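Setelent starts collecting two-arm examples for its packing model
News | July

Setelent, the small automation company that develops packing software for electronics shops, has started to record examples for its next learning system. The work is done on a two-arm station at the company's office in Norine, and it will continue until the end of the summer.

The task sounds simple. A box comes in two parts, and a small object must go into it. A person would do this almost without looking. For two robot arms it is more difficult, as one hand must hold the open box steady while the other one goes for the object, and both have to agree about where the box is at every moment.

"We had a model that was good with one arm," says Bo-ram Sung, who leads the recording work. "When we gave it the second arm, it behaved as if the first arm did not exist. So we decided to record everything again from the beginning, with both arms in each example."

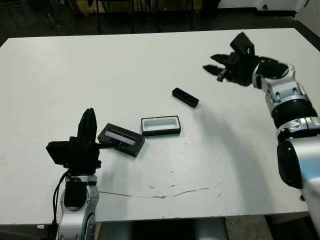 Operators guide the arms by remote control, and the station saves the camera pictures together with the position of every joint. Each operator works for 30 minutes and then takes a break. According to Sung, tired operators make small extra movements, and the model learns these too. In an earlier project, called Skaleo, a whole week of recordings was removed for this reason.

The new plan asks for 100 good examples of each variation of the task. There are 14 variations at the moment. In one of them the box lies on its side at the start, in another the lid is upside down, and in several the object is turned to an angle which is not comfortable for the gripper. Failed attempts are kept as well, but in a separate folder – the team wants to use them later to teach the system how to recover when something slips.

Recording is slow. On a good day the team finishes up to 70 examples, and on a bad day much less, mostly when the grippers need to be adjusted again. The operators start at 8 in the morning and stop in the early afternoon, and the rest of the day is used for checking the files.

Setelent plans to train a first version when half of the variations are complete. It will be tested on box sizes that were not in the recordings. Sung does not want to promise a result yet. "If it closes the lid on a box it has never met, I will be happy," she says. "If it only repeats what we showed it, then we must change the variations and record more."

The company says that a part of the recordings will be shared with university groups on request, after the files are checked.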